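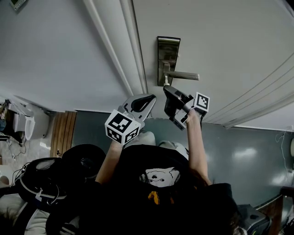 October – Sesen handheld gripper kit, trial notes, lever handle task

Kit under review: Sesen pair, quoted through Nuttall. Two handheld grippers, one marker cube on each, tracking software on a trial license. Decision needed on whether to buy for the Zalisham door set or stay with the old Gomix pair.

Setup
Door work done low and close in, left gripper beside the handle, right one coming up from underneath. White door, white molding, pale wall. Expected trouble with background contrast and had little. The marker cubes have enough black on them to stand out at this range. The metal plate behind the lever is a bigger worry because of glare; to be checked with the lamps moved.

Session
160 demonstrations of the lever press, operator Suqin. Tracking dropout on 11, nearly all on the right cube. Replayed them with Babatunde. The forearm rolls inward on the press and the cube faces turn away from the overhead view. The left cube holds lock because that hand stays put. Sesen's manual says to keep one full face visible at all times, no advice on how to do that while pressing a lever from below.

Tried the right cube one notch further out on its bracket. Dropouts went down but the cube then knocked against the door on two attempts. Put it back. An angled bracket would probably fix it – Asabe to draw one, and I'll ask Nuttall whether Sesen already sells it.

Fingers
Black fingers on the right gripper are fine on the lever. The pad on the left finger is good on flat edges and poor on the rounded tip of a lever, it rolls off. Swap pads before the knob task. Spare pads come in packs of 5 and are not included in the quote.

Trigger travel is longer than on the Gomix pair. Suqin reports sore thumbs after an hour. Rukhsana did a short turn and had no complaint, but she has larger hands. Need a third person on it before I write anything about comfort.

Calibration
Done at 9:40 and repeated after lunch. Small shift on the right unit, left unchanged. Screws on the right bracket were a quarter turn slack. Thread lock tonight.

License
Trial license stops at 1,000 recorded episodes per kit. Deleted episodes still count toward the limit. Viola has asked for that in writing. If it's correct we will run out before the drawer task, so stop saving warm-up runs as of now.

Open
– glare test on the handle plate, lamps low and high
– angled bracket, Asabe
– price for pads and a second charger, Nuttall
– same task on the Gomix pair, same door, same operator
– export format: timestamps are per gripper and don't share a clock. Babatunde has a script for the offset, not yet checked on a long session

No recommendation until the Gomix run is in.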